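Posting parcels from home without losing your mind (or your tape)

I've been selling bits and pieces from the spare room since last March, mostly buttons, old patterns and the odd jumper I knitted in the wrong size, and I've picked up a few habits that make the packing side a lot less painful. Some of these are mine and some I pinched from my neighbour Recep Türkmen, who posts more in a week than I do in a month.

Save your satchels

If a bag comes in the post and you can get it open neatly, keep it. I cut right along the top seam with scissors, never down the side, and that leaves enough plastic to fold over and tape again. Turn it inside out so the old label is on the inside and the courier doesn't get confused. I once had a parcel come straight back to me with 27 buttons in it because I'd left the old address showing. Lesson learnt!

Don't bother flattening them all perfectly. I used to iron out every crease with my hand and stack them by size, and it lasted maybe a fortnight. Now they go in a crate on the table and I grab whichever one looks big enough.
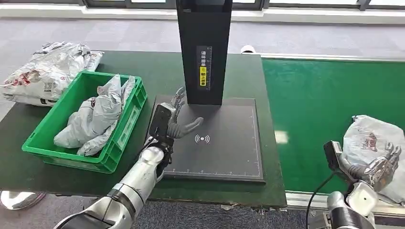
Tape is the other thing. Fold the end under by about a fingernail every single time you put the roll down (yes, even if you're coming straight back to it). If you've already lost the end, hold the roll over a steaming kettle for a few seconds and it'll usually lift. Mind your fingers. And buy the good stuff, the cheap rolls split down the middle and then you're picking at it for ten minutes with a butter knife.

Weigh before you seal

My kitchen scales do the job for anything small. Put a mixing bowl on, zero it, then sit the parcel in the bowl so you can still read the number. I had one sit at 297 grams unsealed and the tape and label pushed it a bit further than I'd planned, so now I throw the label and a strip of tape in the bowl too.

Getting sticky labels off

Cooking oil, a dab on a cotton ball, leave it while you have a cuppa, then rub. Eucalyptus oil is quicker but the whole room smells like a cough lolly. Wash with dish soap after or your new label will slide right off. A hair dryer works on cardboard, where oil would leave a horrible grey patch.

Keep two pens tied to the table leg with string. I'm not joking, I was losing a marker a week.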